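Caderno da oficina, outubro

Retomo as notas do nó e do canal de pagamentos, que ficaram paradas desde a troca do disco. Escrevo por ordem do que foi feito, com as horas quando as tenho.

Ponto de partida: a Erkia (a máquina velha, com o nó completo) ficou sem espaço a meio da sincronização e o serviço parou sozinho. O registo dizia apenas "disk space too low" e a seguir o encerramento normal. Os dados dos blocos estavam bons. O índice de transacções é que ficou a meio, e ao arrancar de novo recomeçou a construção do índice do princípio. Deixei-o correr de noite.

8h20. Índice ainda a meio. Memória estável, processador baixo, disco no máximo. O gargalo é o disco, como se esperava. Aumentei o dbcache para 3000 no ficheiro de configuração, mas só tem efeito no próximo arranque e não quis interromper. Fica anotado para quem reiniciar: o valor já está lá, não mexer.

9h45. Enquanto isso, preparei a Dinitz (a máquina nova) para receber a carteira de observação. Instalação limpa, só o indispensável. A carteira de observação tem apenas as chaves públicas, portanto não pode gastar nada, e é assim que deve ficar. Importei o descritor a partir do cartão. Na primeira tentativa deu erro de soma de verificação. Comparei carácter a carácter com a cópia em papel e faltava um apóstrofo na derivação. O editor de texto tinha-o trocado por uma aspa curva. Corrigi num editor simples e entrou à primeira.

Regra que passa a valer: os descritores copiam-se sempre em ficheiro de texto simples, nunca através do processador de texto nem do correio. Já perdemos uma manhã com isto na primavera e o erro era parecido.

11h10. Primeiro endereço gerado na carteira de observação. Comparei com o ecrã do dispositivo de assinatura: igual. Comparei também o segundo e o décimo. Iguais. Não vale a pena comparar mais, se a derivação estivesse errada via-se logo no primeiro.

Falta decidir o intervalo de endereços a vigiar. O valor por omissão chega para o uso que damos, mas o programa de facturação gera um endereço por pedido, mesmo quando o pedido é abandonado, e ao fim de uns meses pode haver um buraco grande entre endereços usados. Da última vez que restaurámos a carteira antiga, o saldo apareceu incompleto por causa disso. Não faltava nada, era só o intervalo curto. Pus 1329, que é o último índice usado pela facturação antiga, e acrescenta-se daí para cima quando for preciso.

14h00. Índice da Erkia terminado. Reiniciei com o novo dbcache. Arrancou sem avisos. Pares de entrada a aparecer ao fim de poucos minutos, o que confirma que a porta está aberta no encaminhador.
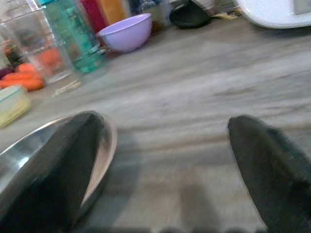

Passei ao canal. O nó de pagamentos rápidos, a que chamamos Tehrani nas configurações por razões que já ninguém recorda, estava desligado há demasiado tempo. Antes de o ligar verifiquei a cópia de segurança dos canais e a data do ficheiro. A cópia estática é posterior à última abertura, logo serve. Convém lembrar que esta cópia não restaura os canais, só permite pedir à outra parte que os feche e recuperar o saldo. Nunca arrancar com uma base de dados antiga copiada à mão: se o estado estiver desactualizado e for publicado, a outra parte pode ficar com tudo.

Arranque às 14h35. Sincronizou com a Erkia e os canais passaram de inactivos a activos, excepto um. Esse um é o canal mais antigo, com o par que mudou de endereço. Acrescentei o endereço novo à mão e ligou. Saldo local e remoto iguais aos do último apontamento.

15h15. Pagamento de teste, do telemóvel para a factura gerada pelo nó: passou à segunda. A primeira falhou por falta de rota. Não investiguei, a rede estava a redescobrir os canais depois da paragem e é normal que demore. Pagamento de teste no sentido contrário: passou à primeira.

Taxas. Tinha ficado a dúvida se valia a pena baixar a taxa base para atrair encaminhamento. Fui ver os números guardados antes da paragem: 114 pagamentos encaminhados, 93 deles pelo mesmo canal. O resto dos canais quase não trabalha. Baixar a taxa em todos não muda nada no canal que já funciona e nos outros o problema é a liquidez estar toda do nosso lado. Deixei a taxa como estava no canal bom e baixei só nos dois que estão cheios. Rever daqui a um mês e apontar os números na mesma folha.

Não fiz reequilíbrio. O custo de fazer circular o saldo por nós próprios seria maior do que aquilo que os canais rendem, pelo menos com as taxas que a rede pede agora.

16h00. Firkarel. É o programa pequeno que lê os pagamentos confirmados e escreve as linhas para a contabilidade. Estava a registar duas vezes os pagamentos com troco. Encontrei a causa: a consulta percorria as saídas da transacção e contava como entrada qualquer saída para um endereço nosso, incluindo os endereços de troco. Com a carteira antiga não se notava, pois os endereços de troco estavam noutro ficheiro que o programa não lia. Com o descritor novo estão os dois ramos juntos.

Alteração feita: o programa passa a ignorar o ramo interno e só regista como entrada o que chega pelo ramo externo. Corri-o outra vez sobre os movimentos deste ano, para uma folha separada, e comparei com a folha antiga. As diferenças eram todas trocos contados a mais. Uma linha não batia certo por outra razão: um cliente pagou a mesma factura em duas vezes e o programa tinha juntado as duas. Separei à mão. Não vou programar esse caso por agora.

A cotação usada continua a ser a da hora da confirmação e não a da hora da factura. Já foi discutido e fica assim. Quem for ler os valores em euros tem de contar com essa diferença, sobretudo nos dias em que o preço se mexe muito.

17h20. Testes de restauro. Isto estava na lista há meses. Peguei no dispositivo de reserva, apaguei-o e restaurei a partir das palavras gravadas. A sétima palavra está mal legível na placa, lê-se de duas maneiras e as duas existem na lista. Com uma delas a soma de verificação falha, portanto só pode ser a outra. Regravei a placa e li-a em voz alta contra o papel. A placa velha fica guardada no mesmo sítio até alguém repetir o restauro com a nova, e só então se destrói.

Depois do restauro, o primeiro endereço do dispositivo de reserva coincidiu com o da carteira de observação. Assinei uma transacção pequena em modo de teste, sem a transmitir, só para ver se o formato era aceite. Foi aceite.

Nota sobre as versões: o dispositivo de reserva tem um firmware anterior ao do principal. Não o actualizei hoje. Prefiro que os dois não sejam actualizados no mesmo dia, para haver sempre um que se sabe que funciona.

Consumo de energia. Medi a Erkia na tomada com o nó já em repouso e gasta menos do que durante o índice, como seria de esperar. A ventoinha continua a fazer ruído no arranque e depois acalma. Limpei o filtro. Se voltar, troca-se.

A fonte de alimentação ininterrupta apitou uma vez às 17h50, quando liguei o ferro de soldar na mesma régua. Mudei o ferro para a outra parede. Na régua da fonte ficam só as duas máquinas e o encaminhador, mais nada.

Pendente:

Actualizar o firmware do dispositivo de reserva, noutro dia.
Repetir o restauro com a placa nova e destruir a velha.
Mover a cópia estática dos canais para um segundo local. Neste momento só há uma, e está no mesmo edifício.
Ver se o Firkarel deve avisar quando aparece um pagamento sem factura. Hoje apareceu um e só dei por ele ao comparar as folhas.
Confirmar com a contabilidade em que coluna querem as comissões de encaminhamento. São valores mínimos mas têm de ficar em algum lado.
Comprar outro disco igual ao novo, para reserva.

18h30. Última verificação antes de sair. Erkia sincronizada com o bloco mais recente. Tehrani com todos os canais activos. Carteira de observação na Dinitz com o saldo certo, comparado com a folha. Cópia do ficheiro de configuração gravada no cartão, com o dbcache novo já incluído. Cartão de volta ao envelope e envelope no armário de cima.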